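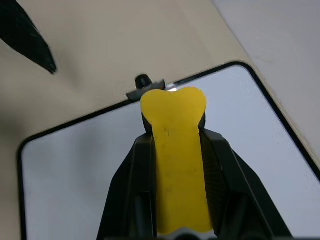 Nisha Saxena asks if the Cuvlow thermostat must be paired again after every change of battery. It must not. The pairing stays in the memory, and only the clock has to be set again.

4.3 Changing the batteries

1. Turn the dial to OFF and wait until the display is blank.
2. Pull the front cover toward you from the lower side. Do not use a screwdriver.
3. Take out both old batteries.
4. Put in two new AA batteries. Look at the plus and minus signs inside the case.
5. Close the cover – you should hear one click.
6. Set the clock, then turn the dial back to AUTO.

Note: If the display shows code 235, the thermostat is searching for the Beline receiver. Wait five minutes before you press any button. If the code stays, go to section 4.5.

Caution: Never mix old and new batteries. Rechargeable batteries are not suitable for this model.

4.4 Setting the clock

1. Hold the MENU button until the hours blink.
2. Turn the dial to the correct hour and press MENU.
3. Do the same for the minutes.

The weekly heating program starts again by itself at the next full hour.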